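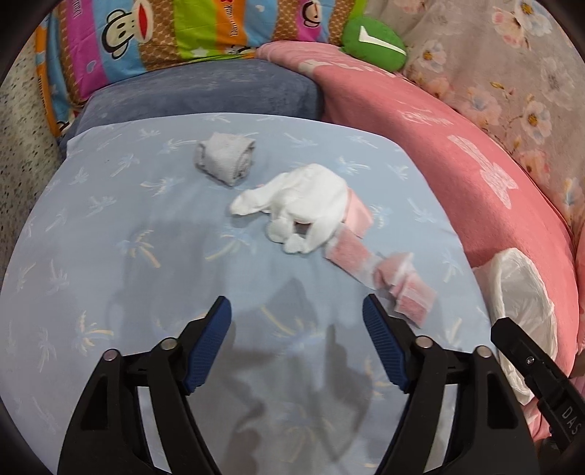
Palm trees on a light blue sheet, with a few pieces of cloth lying on it.

The last bus out of Holtham used to leave at 11:40 at night. Since September it has left at 9:15, and the people who clean offices, stock shelves and wash dishes in the middle of town have had to rearrange their lives to fit.

Shuzhen Fang works the evening shift in the kitchen of a nursing home on the east side. Her shift ends at 10. For six years she walked to the stop at the corner of Mill and Tanner, waited with the same handful of people, and was home before her children's grandmother had gone to bed. Now she rides a bicycle, a secondhand one with a rack on the back, along four miles of county road. Two of those miles have no shoulder.

"I wear the vest, I have the light," she says. "The trucks don't slow down for a vest."

When it rains hard she pays for a car. That costs her more than an hour's wages, so she has become a close reader of the weather forecast.

The 61 was never a busy route. It ran from the depot through downtown, past the hospital and the old Stalard bottling plant, and out to the apartment blocks at Yu, the neighborhood named for the family that once farmed it. During the day it carried students and retirees. At night it carried workers, and not many of them. The transit office counted riders for a month last spring and found that the late runs averaged nine people a trip. The daytime average was 24.

Those numbers decided the matter. The agency had a driver shortage and a budget gap, and it chose to keep buses running every half hour in the daytime and cut the end of the evening. On paper it was the choice that hurt the fewest people.

Vlastimil Ondrejka drove the late run for most of eleven years. He is on mornings now and admits that he sleeps better. He knew the night riders by their stops, and some of them by what they carried home. One man brought out a bag of day-old rolls from the bakery and passed them up the aisle. A woman at the hospital stop fell asleep every night before the railroad bridge, and Ondrejka would call out her street over the speaker, though the bus had an automatic voice that did the same thing.

"She didn't hear the machine," he says. "She heard me."

He doubts that nine riders was a fair count. The survey was taken in a month when the bottling plant's new owner, a packaging company called Nindura, had shut a line for repairs and sent the second shift home. With that shift working, he says, he often had people standing as far as the hospital.

Nindura has since set up a van for its own workers. It leaves the gate at 11 and stops at three places in Yu. Other employers have been asked to share the cost of a second van, and so far none has agreed. The nursing home told its kitchen staff they could swap to days if a day position opened. None has.

The families at the far end of the line have found their own fixes. A group of parents keeps a list of who has a car and who is coming off work at what time. Gas money goes into a coffee can. Children are put to bed at one apartment and picked up, half asleep, at another. Some stay the night, and the bedding has spread between households to the point where a blanket bought in one building may spend the winter in the next. Qianru Tian has four children in her two-bedroom on most weeknights, and two of them are hers.

She doesn't mind the crowd. What she minds is the waiting. She keeps her phone face up on the kitchen table until the last parent has texted, and then she goes to bed herself, and gets up at 5:30.

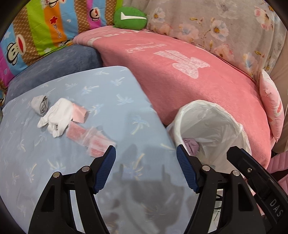
A night bus is the cheapest babysitter a town can buy, according to Xiaoyan Wan, and she would like to see that written into the next transit budget. A line of its own, she says, next to the fuel and the tires.

There may be a next budget sooner than expected. More than 86 riders have signed a letter asking for a trial of one late run, leaving downtown at 10:30, for six months. The agency has said it will look at the cost once it has hired two more drivers. Ifigeneia Lazaridis, the route planner who ran last spring's survey, says she would do the count again if she were asked, and that she would pick a different month.

Ondrejka has told the depot he would go back to nights if the run is restored. He has asked for the same bus, the one with the good heater.

Fang has not signed the letter. She heard about it late, from a woman on the loading dock, and the sheet was already full. She has bought a second rear light for the bicycle.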